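Mirkent Fedia

The Mirkent Fedia is a two-way passive bookshelf loudspeaker made by the audio firm Mirkent. It was designed by Riku Kudo and went on sale in May as the smaller companion to the Were, a floor-standing model that uses the same tweeter. The Fedia is sold in pairs and is meant for small and medium rooms.

Design

The cabinet is a ported box with the port on the rear panel. A soft-dome tweeter sits above a single paper-cone woofer, and the crossover between them is mounted on a board behind the terminal plate. The front baffle is thicker than the side walls – a feature carried over from the Were – and is joined to them with a layer of damping compound. Internal bracing runs from side to side at one point only, level with the top of the woofer. Early pairs had spring clips; later ones have binding posts that accept bare wire, spades or banana plugs.
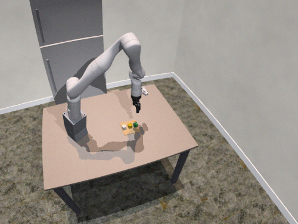 A rendered view of a robot arm on a table in the corner of a room.

Placement

Mirkent advises a gap of at least 11 inches between the rear panel and the wall. Foam plugs are supplied for use where this is not possible. They lower the output of the port and reduce bass level, with little effect above the crossover point. The speakers may be used on stands or on a shelf, with the tweeters close to ear height.

Versions

Three versions have been sold. The first had a black vinyl finish. The second added a revised crossover and the new terminals. The third, the Fedia Briltden, was a run of 1,000 pairs in walnut veneer, named after the town where the cabinets are made. Production of the Briltden version ended on August 22, 2024. Parts for all versions are shared except for the crossover board – first-version boards do not fit the later terminal plate.

See also

Mirkent Were
Bass reflex
Bookshelf speaker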